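Dalero Produce Storage – Room and Receiving Inspection Checklist

Site: Akel building, apple rooms and receiving dock
Inspector: Sigrún Lund
Accompanied by: Nimal Weerakoon (dock), Diễm Ngô (quality)
Period: January

Ratings used: OK, Comment, Action. An item marked Action stays open until initialed by the person named beside it. Items not inspected are marked N/I and carried to the next round.

Receiving dock

Dock plates seated and free of bent lips: OK

Wheel chocks available at each door: Comment
Chocks are present, but the chain at the east door is too short to reach the rear axle of a long trailer. Drivers have been unhooking it. Fit a longer chain or a second anchor point.

Floor clean, drained, no standing water: Action (Nimal Weerakoon)
Water collects along the threshold of the west door. The drain itself runs freely when flushed with a hose. The floor has settled on the door side and needs patching. Until then the squeegee is to hang at the door and not in the wash bay.

Lighting over the inspection table: OK
Measured at 500 lux at table height with the dock doors closed. The previous reading was taken with a door open and should be disregarded.

Scale level, zeroed, certificate displayed: OK

Foreign material log up to date: Comment
Entries are complete. Handwriting on the carbon copy is very faint, and the office copy should be the top sheet from now on.

Pallets and bins

Bins free of broken slats, exposed nails, mold, and old labels: Action (Hiếu Kim)
Old labels were found on the bins returned from Bellum. Labels left in place have already led to one lot being stored under the wrong orchard code. Remove at the wash station before stacking.

Stack height within posted limit: OK
Limit is 8 bins. Signs in the south aisle are legible but sit behind the curtain track when the curtain is drawn back.

Aisle clearance to wall and evaporator: OK

Forklift pre-use sheets completed: Comment
Completed for the day shift. Night shift sheets have the horn and brake boxes ticked with a single line drawn down the column. Each box is to be marked separately.

Fruit condition at receiving

Sample drawn from top, middle, and bottom of the bin: OK

Sample recorded before sorting: OK

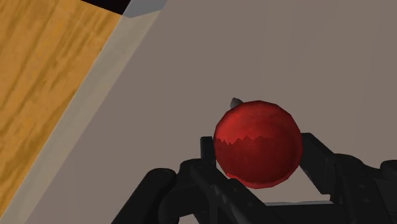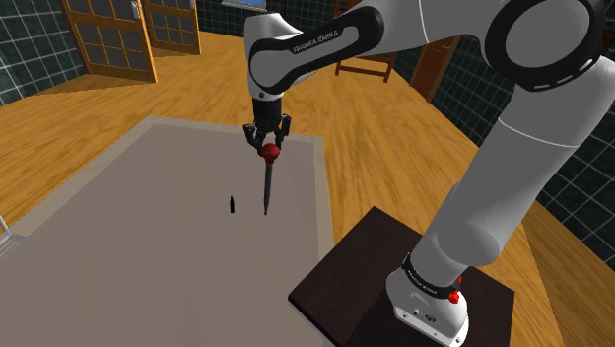 Grading by eye at receiving covers punctures, bruising, shrivel, rot, and stem condition, in that order. Hold the fruit by the sides and turn it through a complete rotation under the table light before rating it. Sorters new to the table tend to mark down uneven color, and this was noted again during the inspection. An apple such as the red one in the first picture, brighter toward the top and a darker, duller red below, is not to be rejected on color alone, and a short stem in place is acceptable. Stem-end cracks are recorded under punctures. Diễm Ngô will correct the wording on the wall card, which still says "uniform red."

Bruise limit applied as written: Comment
The limit is 2 percent of the sample by count. Some sheets show the figure by weight. Either method gives a usable trend, but the two cannot be compared, and the form asks for count.

Rejected fruit held in marked containers: OK

Knives for cut tests sheathed when not in use: Action (Diễm Ngô)
One knife was lying open on the table beside the refractometer. No sheath was found for it. Withdraw from use or replace with the folding type kept in the quality office.

Controlled atmosphere rooms

Warning signs on every sealed door: OK

Doors locked, key control log in use: OK

Entry permit procedure posted and current: Action (Ha-rang Hong)
The posted copy is the old revision. It omits the second attendant at the door. A sealed room is not to be entered on the old permit under any circumstances. The superseded sheets were removed from the board during the inspection and returned to the office.

Portable oxygen meter charged and calibrated: Comment
Charged. Calibration sticker is present but smudged, and the date could be read only against the log. Replace sticker.

Gasket and door seal condition: Comment
Minor wear at the lower hinge corner of room B. Pressure test passed. Recheck when the room is next opened – there is no need to break the seal early for this.

View port clean from the outside: OK

Emergency release works from inside: N/I
Rooms were sealed. To be tested on unloading, before sanitation begins.

Wash station and sanitation

Chemical containers labeled and closed: OK

Eyewash reachable and flushed: Action (Hiếu Kim)
Path was blocked by a stack of empty totes. Moved during the inspection. Mark the floor with yellow tape and keep clear. Flush log has a gap through the holiday shutdown.

Sanitizer strength recorded: OK
Test strip and log agree at 70 ppm.

Hoses hung, nozzles off the floor: Comment
The long hose does not fit on its bracket when full of water. A larger reel has been quoted by Diệp and is waiting for approval.

Open from the previous round

Cracked guard on the bin tipper: closed, guard replaced.
Missing exit sign bulb, north stair: closed.
Rodent station map does not match station positions: still open, Ha-rang Hong. The map shows the layout before the north wall was moved. Contractor to redraw it at the next service visit and leave a copy at the dock.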